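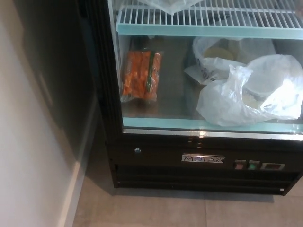
Jadia Cold Case Module
For mobile manipulators working with glass-door refrigerators

Jadia is a perception and planning module that lets a mobile robot look into a glass-door refrigerator, decide what it can reach, open the door and take out the item it was asked for. We make it at Cluvley, and it grew out of a research method we had been poking at long before there was anything to ship. The method is called two-look grasping, and we're very fond of it!

Ask anyone who has pointed a depth camera at a cooler. Glass throws back the room. Clear packaging lets the sensor see straight through to the wall behind. Polished metal floors are worse still, and a steel deck will happily hand you a second copy of whatever is sitting on top of it. A bag of baby carrots lying against the side wall gives you a nice bright orange patch, which any detector will find, plus a fainter orange patch in the metal underneath. An early version of our planner went for the faint one. It was very confident about it, too.

How two-look grasping works

The robot takes its first look through the closed glass, from a steep angle above, with the lower compartment and the strip of floor in front of the unit both in view. The floor matters more than we first thought. Tile seams, the bottom vent and the long front edges of the cabinet are all good straight lines, and the module uses them to work out where the refrigerator stands and how the base should line up before the arm moves at all.

From the first look, Jadia builds what we call a guess map. Every candidate item gets an outline, a rough height and a doubt score. High doubt means the item could be a reflection, could be one thing or several, or could be something seen through something else. Nothing gets thrown out at this stage.

Then the door opens and the robot takes its second look from the same head pose. Reflections in the glass are gone or have moved. Reflections in the shelf or deck are still there, so those get their own check: if a patch sits below an item, copies its color and keeps to the flat plane of the deck, it's marked as a mirror and the gripper won't be sent to it. Real items keep their place between the two looks, and their doubt scores drop. The planner picks a grasp only when the score for the target is low enough. If it isn't, the arm stays home and the robot asks for help or tries a different head angle.

Bags, and why we love them

Plastic shopping bags were the reason for half of this work. People put groceries in the refrigerator still in the bag, and a thin white bag is about the least helpful shape in robotics. It's shiny on the folds, it slumps, it changes outline when you touch its neighbor, and it spreads out toward the door lip where the fingers want to go.

Jadia treats a bag as a soft outer shape with a possible firm inner shape. When a round container shows through thin plastic, or peeks out of a bag that's partly open, the module records the lid as an inner shape and plans around it. A rounded rim under plastic gives the arm a far better idea of how high to come in than the top of a crumpled fold does. With two bags one behind the other, the front one is handled as its own item and the rear one is held back until the path is clear. (We tried reaching over the front bag. Please don't ask about the yogurt.)

Paper labels help more than we expected. A small white label with a printed code tucked against a bag is a flat, matte, high-contrast patch in the middle of all that gloss, and the module uses it as an anchor for matching the first look to the second. It doesn't need to read the label to do that.

What we measured

Our main bench test ran 100 retrievals with two-look turned on and 100 with a single look after opening, using the same robot, the same refrigerator and the same mix of bagged and unbagged groceries. With two looks, the gripper went after a reflection in 2 of the runs. Both were cases where the target was dark, flat and pushed up against the side of the cabinet, and both ended with the fingers stopping at the deck under the normal force limit. The single-look set did clearly worse, and almost all of the gap came from clear packages on the metal deck.

A few things this test does not cover. We didn't fog the glass. We kept the compartment lightly stocked, so a packed shelf is still an open question. We also counted a retrieval as good when the item reached the robot's tray, with no points taken off for a bag that got stretched on the way.

The Dudberg arm and the Valentini hand

We develop on a Dudberg mobile base with its own arm, fitted with the Valentini two-finger hand. That's the pairing we can answer detailed questions about. The Valentini has long soft pads and a low profile, so it gets in between a wire shelf and the items below it without scraping, and it can pinch a bag by a fold or close on a lid inside it.

Other arms will work if they can hold a steady head pose across both looks. Head pose is the one thing we're strict about. If the head drifts while the door swings, the comparison gets muddy, and Jadia will report high doubt on nearly everything.

Setting up a new refrigerator

Park the robot squarely in front of the unit with clear floor between the base and the vent. Tell the module which side the hinge is on. Run the line finder and check that it has picked up the front edges of the shelf and the lower compartment. Colored trim makes this easy, and pale teal on black shows up beautifully.

Mark the keep-out zone over the base panel. On cabinets where the lock, the rocker switches and the temperature display are all down low, this step really counts, as a careless elbow path can pass right in front of a rocker switch. The zone is drawn once and saved with the refrigerator's profile.

If the cabinet stands close to a wall, mark the wall too. The gap beside the unit is often dark, and depth readings in there are poor. Jadia will treat any unmarked dark gap as solid, so you lose a bit of swing room but nothing gets bumped.

Run the empty-door cycle next: open, look, close, with no reach. Do it with the room lights the way they'll be during normal use.

What comes with it

The module software, with source for the doubt scoring and the mirror check
Line finder and profile editor
Door-opening routines for left-hand and right-hand hinges
Recorded first-look and second-look pairs from our bench, for testing your own detectors
The full test log, failures included

What's next

We're working on wire shelves. Closely spaced rods chop up the depth image, and a translucent bag draped over them is a lovely hard problem: parts of the plastic hang over the wires and the rods show up where they shouldn't. The upper shelf is supported for looking in this release, and the robot will tell you what it thinks is up there. Reaching onto it is switched off by default and can be turned on in the profile editor under the shelf settings.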